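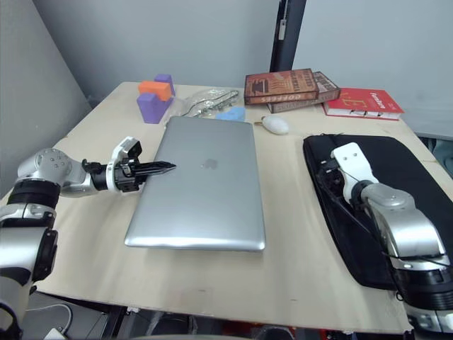
Two arms on a table: the Niltska kit after three weeks

July 10, 2023

Posted by Catríona Mulligan in Gadgets, Regrets

I said I would write this up once I'd stopped swearing at it, and that day has more or less come.

The Niltska is a pair of desktop arms with a gripper each, sold by Jovbridge to schools, small workshops and people like me who had a birthday with a nought in it. You can buy one arm, but the website makes you feel a bit mean for doing so. I bought two.

Putting them together took an evening and a half. The manual is decent until page 75, where the person who could write was apparently sent home and replaced by a diagram. Two of my bolts were the wrong length. Jovbridge posted new ones without an argument, and I'd like it noted that they came in a box big enough for a pair of boots.

The arms themselves feel good. The joints have no slop that I can find, and they move quietly enough that I can have the radio on. The grippers are the best bit. They open and close in parallel, so you get a flat, even pinch, and the narrow fingers can get at the edge of things a fatter hand would shove across the table. Foam blocks are easy. A mouse is fine if you come at it from the side. Plastic bags are a misery.

The job I actually wanted was packing up my desk: laptop into sleeve, sleeve on the shelf, go home. Jovbridge's own page talks about "everyday two-handed tasks", and I took that personally. A closed laptop lying flat is a horrible thing to pick up, as it happens. It's thin, it's smooth, and there's nowhere to get a finger under until you've dragged a corner over the table edge. One arm drags, the other waits to pinch. My record is getting it a third of the way into the sleeve before the sleeve decided to come too. I do it with an old laptop. I'm not mad.

You teach it by steering the arms through the job yourself, over and over, and then letting the software (called Quinlan, no idea who he was) have a go. Over 75 tries in, it handles blocks with real confidence and approaches the laptop like a man asked to hold someone else's baby.

Other gripes. The power leads are too short. The cables along the arms want tying down properly and the clips supplied don't. Quinlan forgets its settings whenever it updates, and it updates a lot.

I did look at the Pitholm before buying. It's cheaper and comes already built, but the gripper is sold separately and by then the saving has gone. If you only want one arm, I'd still give it a look.

Jovbridge say there's a softer set of finger pads coming in September. I've put my name down for two pairs.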